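Brorkau to Open Second Textile Repair Workshop in Gallstead

GALLSTEAD – Brorkau will open its second textile repair workshop in March, extending a service that mended 1,281 garments for local households in its first year. The new site on Lahlou Street covers 800 square feet and will accept coats, knitwear, bedding and school uniforms.

Residents may bring up to 10 items per visit. Basic repairs such as seams, buttons and hems will be free of charge. Zipper replacement and relining will be priced by the piece, with the full list posted at the front counter.

The program is supported by Skamedis, which has funded sewing classes in Gallstead for the past two years. To date, 377 residents have completed the beginner course – evening sessions will continue at both locations.

Items are checked in at the workshop tables and returned within two weeks. 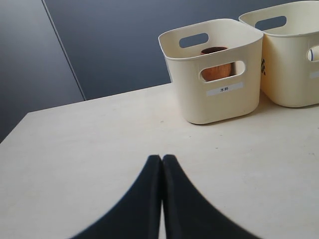
Opening Hours

The Lahlou Street workshop will be open from 9 a.m. to 5 p.m. on weekdays. Class registration begins in February at the Brorkau front desk.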